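We use cookies to remember your preferences. Accept all | Manage settings

Against the lidded tub

2022-01-17

The storage trade has settled on the clear plastic tub with a clip-on lid as the default container for small household objects. I think the default is wrong for anything handled more than once a day, and that a plain metal pail does the job better.

My objection is to the number of operations. To put an object into a lidded tub you must free a hand, release two clips, lift the lid, find somewhere to rest it, deposit the object and reverse the sequence. An open pail takes one movement. At a kitchen table in Iltville, where I have kept a pail for over 3 years, the difference decides whether things get put away or stay on the surface until supper.

Réjean Penner, who reviewed tubs for the Mondedwood newsletter in July, argued that an open container collects dust and invites misuse. The first point is fair for items stored long term. I would put spare fuses and winter gloves under a lid without hesitation. The second I do not accept. Misuse of a pail consists of people putting things in it, and they can be seen and taken out again from a standing position.

Shape matters more than capacity. Straight sides give the same clearance at the bottom as at the top, so a rigid block that passes the rim will also reach the base. Tapered buckets, such as the Tradon I used before, narrow as they go down, and long objects jam across the lower third. A rolled rim is worth paying for as well, as a raw cut edge will mark both fingers and furniture.
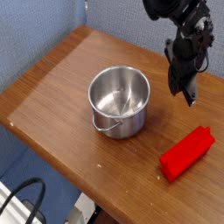

Straight-sided steel pail with a wire bail handle, and a red block beside it on the table.

The handle should be thin and should drop clear of the opening. Fixed hoops look tidy in a catalogue and obstruct every deposit.

Noise is the real drawback. Phong Lò has pointed out to me that a hard toy dropped into bare steel can be heard through a closed door, and he is right. A disc of felt in the base deals with most of it. On a polished table I would put a second disc underneath, glued at the centre only, so that it can be peeled off for washing. The Ouellet pads I tried left residue on the metal and I have gone back to cut felt.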